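Gripper trials: two-finger results and what comes next

Most of January went to the gripper comparison for the Zuswood sorting cell, and we now have enough runs to share some early numbers. As a reminder, the job is to move small round parts and blocky parts between a divided tray and a bin, using two arms that share one table. We are comparing three grippers: the Ternier two-finger, the Ralolano two-finger with the longer stroke, and the Moschos suction head.

All of the tests so far have been in simulation. We ran 2472 picks in total, split evenly among the three, with the same part positions and the same arm speed each time. A pick counted as good if the part left its starting place, stayed in the gripper during the move and was released inside the target area. Anything else was a miss, including picks where the part landed on the rim and slid in by itself.

The Ternier did best on the blocky parts. They stand close together beside the divider, so the fingers have to come down nearly straight to avoid pushing the neighbors over. Early on we had the approach tilted a few degrees to keep the wrist clear of the other arm, and that cost us a lot of picks. Setting both grippers to point straight down fixed most of it, and the arms still have enough room if one waits while the other is over the tray.

The Ralolano was better on the round parts in the bin. Its fingers open wider, so a part that has rolled into a corner is easier to reach. The wider opening is a problem in the tray, where the fingers hit the divider on some 67 picks before we changed the approach height.

The Moschos head was quick but dropped too many round parts. We will keep it on the list for flat parts and leave it out of the next set of runs.

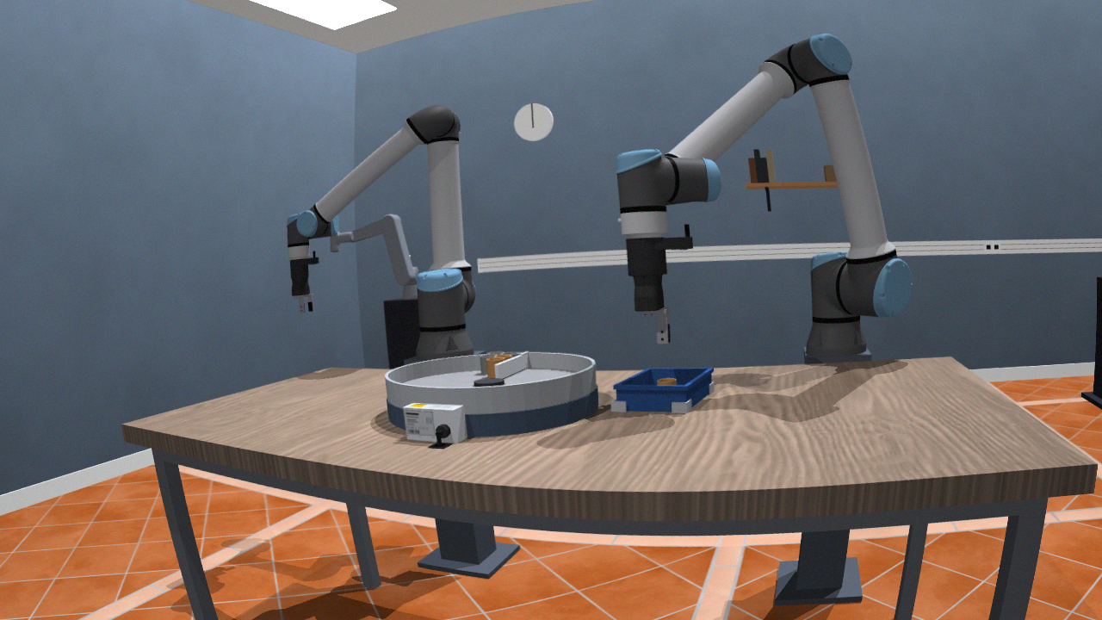 Table layout and collision checks

The corner brackets for the blue bin are now part of the standard table model. With the bin held in one place, we can compare runs from different days without measuring its position again. Please use the current table file and delete any local copies. Two sets of runs had to be thrown out last month after someone loaded the old one.

The gripper bodies also have their side brackets in the model now. They stick out farther than the fingers do, and the planner was ignoring them. Expect a few paths that used to pass to be rejected. If you get a rejected path near the rim of the tray, raise the approach height first and leave the safety margin alone.

The next set of runs starts in February with the Ternier on one arm and the Ralolano on the other, using 4 different starting layouts. Requests for other layouts can go in the shared test sheet.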